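Objet : Re: [club-robotique] Pince à main : on généralise ?
Date : 5 mai 2020
De : secrétariat technique, club de Trendon
À : liste club-robotique

Bonjour à toutes et à tous,

Je réponds dans le corps du message, ce sera plus simple pour ceux qui n'ont pas suivi depuis janvier.

> Bonjour la liste,
> Bonne nouvelle, on vient de passer les 1,000 prises enregistrées à la
> pince tenue à la main, toutes faites chez les élèves. À ce rythme on
> sera à 2,760 avant la rencontre de Hirnholm et le groupe Azar pourra
> entraîner son modèle là-dessus sans toucher au bras du local.
> Je propose donc de laisser tomber les séances sur le bras et de
> prêter la deuxième pince à l'équipe de Wurbridge. Des objections ?

Oui, j'en ai, et je les avais déjà en janvier.

D'abord le chiffre. 1,000 prises, très bien, mais prises de quoi ? J'ai ouvert le dossier partagé et j'ai regardé 78 séquences à la suite, dans l'ordre, sans trier. J'en ai mis 58 de côté comme utilisables. Le reste, soit les doigts se ferment à côté, soit l'objet sort du champ au moment intéressant, soit on ne sait pas quelle était la consigne. Je veux bien qu'on discute de mon tri, il est sûrement sévère, mais personne d'autre n'en a proposé un.

Ensuite les objets. On avait dit « objets de tous les jours » et je n'ai rien contre, c'est même l'idée qui avait convaincu les élèves. Sauf que trois petits flacons couchés sur une couverture polaire, ce n'est pas le tapis du concours. Le règlement de Hirnholm prévoit une table rigide et des pièces posées debout. Une couverture, ça s'enfonce, ça plisse, et un élève corrige du poignet sans même y penser. Le bras, lui, ne corrigera rien du tout si on ne lui a pas montré aussi des surfaces dures.

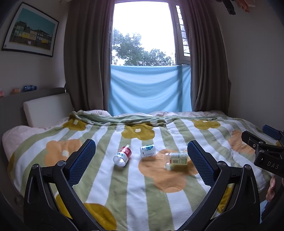

Je ne dis pas que ces séquences sont à jeter. Un pot transparent avec son étiquette, c'est un bon cas difficile, et les motifs du tissu derrière aussi – à condition d'avoir à côté la même chose sur fond uni, pour savoir ce qui gêne le modèle. Pour l'instant on ne l'a pas. On a beaucoup de lits, beaucoup de canapés, deux ou trois tables de cuisine.

Sur le groupe Azar : quelqu'un a-t-il vu tourner leur modèle sur un vrai bras ? J'ai lu leur compte rendu deux fois, je n'y trouve que des courbes. Les courbes descendent, tant mieux. Au dernier essai chez nous, le bras a poussé le gobelet jusqu'au bord et l'a fait tomber. Avant d'arrêter les séances au local (enfin, avant de ne pas les reprendre quand on pourra y retourner), je voudrais une seule démonstration, filmée en continu, avec les pièces du règlement.

Pour la pince à prêter à Wurbridge, je suis plutôt contre tant que les vis de pivot ne sont pas revues sur les deux exemplaires. Celle que j'ai eue en main avait du jeu et les patins ne se touchaient plus bien à plat. Si on l'envoie comme ça, on mélangera deux jeux de données qui n'ont pas la même fermeture et on s'en apercevra en juin.

Ce que je propose à la place :

- garder la collecte à domicile, en notant à chaque fois la surface, l'objet et la consigne dans le tableur ;
- demander une moitié de séquences sur table, sans nappe ;
- faire trier par deux personnes qui ne se sont pas concertées ;
- remettre la question du prêt à la prochaine réunion à distance.

Si le vote se fait par mail, comptez-moi contre la généralisation et pour le reste. Et merci de ne pas répondre à toute la liste avec les vidéos en pièce jointe, ma boîte est pleine depuis la dernière fois.

Bien à vous,
le secrétariat technique de Trendon

Messages récents sur cette liste
Pince à main : on généralise ?
Règlement de Hirnholm, version corrigée
Tableur de collecte : qui a effacé la colonne « surface » ?
Re: Compte rendu du groupe Azar
Clés du local de Trendon
[Wurbridge] Demande de prêt de matériel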